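Ticket: Tanmont front office tower – no display, beeps, then nothing
Raised by: Meinir Griffiths, Tanmont
Assigned: bench, Prydderch
Priority: was normal, now high
Status: open, waiting on part

Reported (from Meinir's call, typed as she talked)
Dell tower under the front desk. Was slow most of July, froze twice while the Clurner ledger was open. Came in one morning, pressed the button, fans went mad, nothing on the screen. Tried again, beeps. Tried a third time, nothing but the fans. Monitor's fine, tried it with Mervin's laptop. Needs what's on the second drive more than she needs the PC. Everything on the first drive is on the server "or should be". Second drive isn't backed up anywhere. Asked her twice. Definately not backed up.

08:50
Collected. Side panel had a dent but that's old. Lot of fluff in the front grille. Blew it out in the yard before bringing it in. Booked in, no keyboard or mouse with it, power lead belongs to Tanmont so please don't let it wander.

09:15
Plugged in as it came. Fans full speed, no display. Beeps on the second go, same as reported. Not a monitor thing. Tried our known good screen and our own lead anyway.

09:30
Reset CMOS. Battery was low, swapped it. No change.
Pulled all the memory, tried one stick at a time, each stick in the first slot. One of them gave a different beep and then dead. Others no change. Put our own 8 GB stick in – same as before, fans and nothing. So memory might be poorly as well but it isn't what's stopping it.

09:50
PSU tested on the tester, all rails where they should be. Also tried our bench supply on it. Same. PSU is fine, leave it alone, it's been blamed enough. (Hywel's note from the visit last winter says "prob power supply". It wasn't then either.)

10:20
Disconnected both drives. Same.
Took the processor out to look at the pins. Cooler came off without a fight, paste was like chalk. Cleaned the lid up. Chip looks ok. Put it back with new paste, same result. Took it out again. It's in the antistatic box on the shelf with the ticket number on, do NOT put it loose in the drawer with the others.

10:40
Asked Raffaele if we had the same model on the scrap shelf. We don't. Nearest one has a different socket. No way to try the chip elsewhere until one turns up.

Drives next. Customer wants the files, so files first and the PC can wait.

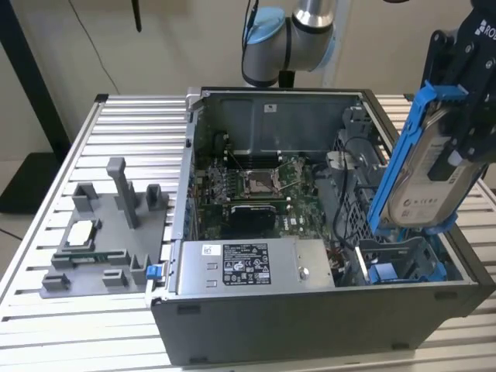 First drive read fine on the dock. Windows volume mounts, user profiles there, bit of a mess on the desktop but all present. SMART is clean enough. Not taking a full copy yet, Meinir says the server has it and I'd sooner spend the dock time on the other one. Will check the server copy with her before anybody wipes anything.

Second drive (the one that matters) took a long time to come up. Clicked? Maybe. Raffaele says no, I say once. Left it ten minutes and tried again, came up, very slow to list folders. Stopped browsing it straight away. No chkdsk, no "repair this drive" however nicely Windows asks. Clone only.

11:35
Clone started, read-only, skipping bad areas on the first pass and coming back to them after. Dock is on the left hand PC by the window. Sign on it. If the screen goes off it's only the screen, don't press anything.

11:50 – reply to customer
Hi Meinir, we've got the tower open. Power supply is ok. Main board is the likely culprit, not certain yet. Drives are separate from that and I'm copying the important one now. It's slow and I can't promise everything till it's done. Please don't let anyone order a new PC on the back of this until I ring. Thanks

12:05 – from customer
Thank you. Mervin has already been looking at new ones! I've told him to stop. The folder we need most is the planning drawings, the one called Jobs Current. If you get nothing else get that. Is there any chance of having it tonight? Meinir

12:10 – reply to customer
Can't say tonight. If Jobs Current comes across in the first pass I'll put it on a stick and ring you. It goes in whatever order the disk goes in, can't jump the queue for one folder without making the drive work harder.

13:40
Clone at a third, then sat. Then off again. Temperature ok, got a desk fan on it.

While that's running, had another look at the board. Nothing bulging, nothing burnt, no smell. Reseated every header I'd touched and then the ones I hadnt. Front panel connector was half off, pushed home. Wouldn't cause this though and didn't fix it. Cables in this model are a pain, the bundle goes over the board towards the drives and gets in the way of everything, so if you're reassembling route them FIRST, then drives.

14:25
Clone moving. First pass done on the bit that holds the file table, so we've at least got names and folders. Jobs Current is there on the listing. Listing isn't the same as files so not telling the customer yet.
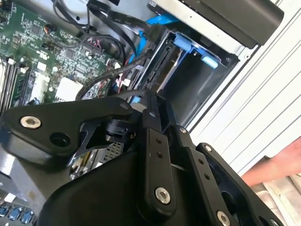

Emrys Prosser
Bench technician, Prydderch
(on the ticket till close of play, then Hywel)

15:10
First pass finished. Clone has the bulk of it. Second pass going over the skipped areas now.
Opened the clone, NOT the original. Jobs Current: 1,131 files, all listed, opened a handful from different years and they open. PDFs fine, drawings fine in the viewer, two spreadsheets fine. Haven't opened all of them obviously. Running a script to flag anything zero length or with a rubbish header.

15:30
Script finished. 16 flagged. Most are thumbnails and temp files, the sort with a tilde in front. A few are real drawings. List attached to the email, not pasted here, too long and has client names in.

15:35 – reply to customer
Good news mostly. Jobs Current has come across. A small number of files are damaged on the copy so far, list attached. Second pass may get some of those back. Can you look down the list and tell me which ones matter, and whether anyone has them in sent email? Stick is ready to collect from the counter, ask for me or Raffaele. Please copy it to the server tonight, don't work off the stick.

15:55 – from customer
Oh thank goodness. Mervin is on his way over. Of the list we only need 2, the rest are old. One of those I think went to the client in June so will look in the sent items. M

16:05
Stick collected, Mervin Bergeron signed for it. He asked if the tower was "basically scrap". Said no, and that I'd ring Meinir. He also asked if the memory could be doubled while it's here. See below.

16:20
Back to the board. Rang Grimstead for a replacement. They've got a refurb in that fits this model, tested, comes with their usual short warranty. Quoted. Cheaper than I expected. They also have a matching processor they'll lend on the same order, so we can rule the chip in or out the day the board lands. Put that on the PO please, they forget if it isn't written down.

Options for the customer as I see it:
Refurb board, keep everything else, new drive in place of the second one. Cheapest by a mile. PC is old but does what they use it for, Clurner isn't demanding.
New PC, move both drives' contents over. Dearer, Clurner licence has to be moved and their support line takes days.
I'd go with the board. Up to them.

Memory: one of their sticks is suspect from this morning. Needs a proper overnight test once there's a working board. No point quoting for more until then. Told Mervin the same.

16:45 – reply to customer
Meinir, quote attached for the board plus a new drive. The old second drive shouldn't go back in use whatever you decide. We'll keep it here, labelled, till you've confirmed everything you need is on the server. Emrys

16:50 – from customer
Go ahead with the board and the drive please. Found the June one in sent items so it's only the one drawing now.

16:55
Approved. Order sent to Grimstead, PO in the tray. Loan processor on it, checked.

Handover for Hywel

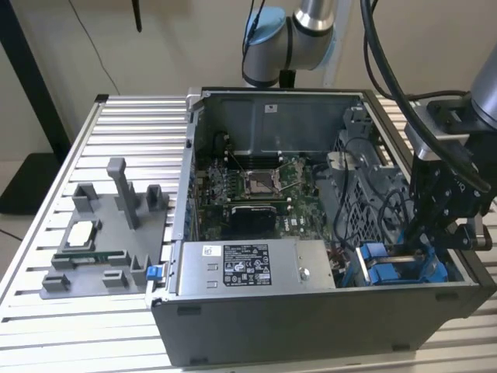 Second pass on the clone is still going, leave it be, it should be done before you lock up. If it isn't, leave it on overnight and put the note back on the screen. When it finishes, rerun the script in the job folder and see if the last drawing comes good, Meinir will want to know first thing. Tower stays open for now, board has to come out anyway so no sense closing it up. The socket is bare with the lever up, so nothing gets put down on top of it please, not even a cloth, and no reaching over it for the screwdrivers. PSU stays in until the new board's here, then it has to come out to get at the lower screws. Mind the drive cage end, cables loop out round it and they catch on your sleeve.

Parts from this job: cooler and screws in the tray under the ticket number. Old paste has been cleaned off, don't do it again. Their memory in the bag marked suspect / ok when it's out of the board, and keep the suspect one separate, it looks identical.

Old second drive goes in the cupboard when the clone's finished, top shelf, with Tanmont and DO NOT USE on it. First drive next to it, no DO NOT USE on that one, it's fine.

17:40 – Hywel Parri
Got it. Clone at 97, slow but going. Where's the fan gone?

17:45
Under the desk. Put it back on the drive pls.

18:30 – Hywel Parri
Second pass complete. Reran script. Last drawing opens now, bit at the bottom corner looks odd but it might be drawn like that. Emailed to Meinir to check. Both drives in cupboard. Dock off.

18:35
Ta. Leave status as waiting on part, I'll chase Grimstead for a delivery time in the morning.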